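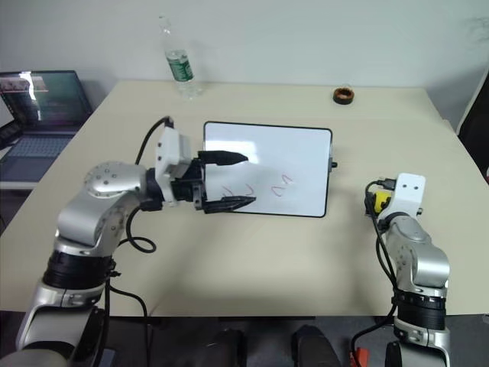

Jikudano was a maker of folding plate cameras and, later, of 35 mm rangefinder cameras. The company worked first in the town of Endoldale and is known among collectors mostly for the Pană, a small rangefinder which stayed in the catalog for 30 years with few outside changes.

History

The company began as a repair workshop for shutters and light meters. Its first own product was a wooden plate camera with brass fittings, sold to portrait studios. These cameras carried no serial number, only a paper label inside the back, and most of the labels are now lost. For this reason the early production is difficult to date.

When roll film became common, the workshop moved to a larger building and started to buy lenses from outside suppliers. It never ground its own glass. The lenses were tested in the workshop, and those which did not pass were sent back - a practice that made the suppliers unhappy and the deliveries slow.

The Pană

The Pană was introduced in February, at a small trade show in Funen. It has a coupled rangefinder, a cloth focal plane shutter and a fixed lens mount with a bayonet for accessories only. The top plate is brass under satin chrome. The body was offered in black or dark green leather, and the green version is the less common one.

There were 2 main versions. The first has a separate window for the rangefinder and a knob for film advance. The second joins both windows into one and has a short lever instead of the knob. Cameras made between them can show a mixture of parts, for example the new window with the old knob. Some collectors count these as a third version, but the factory lists do not.

The slow shutter speeds are the weak point of the camera. The oil in the gear train becomes thick with age, and a camera that was stored for a long time often stays open at the slowest speed. Cleaning is possible without removing the lens board.

Accessories

The factory sold a leather case, a clip-on light meter, a close-up attachment and a lens hood of black painted aluminum. The light meter fits only the second version, because the shoe of the first one is narrower. Meters with a working cell are hard to find today.

Collecting

A register kept by owners lists 92 surviving examples of the green version. Prices depend mostly on the condition of the shutter curtains and on the presence of the original lens cap, which has the company name pressed in small capital letters. Caps without the name are later replacements.

See also
Focal plane shutter
Rangefinder camera
Plate camera

This page was last edited on December 21, 2024.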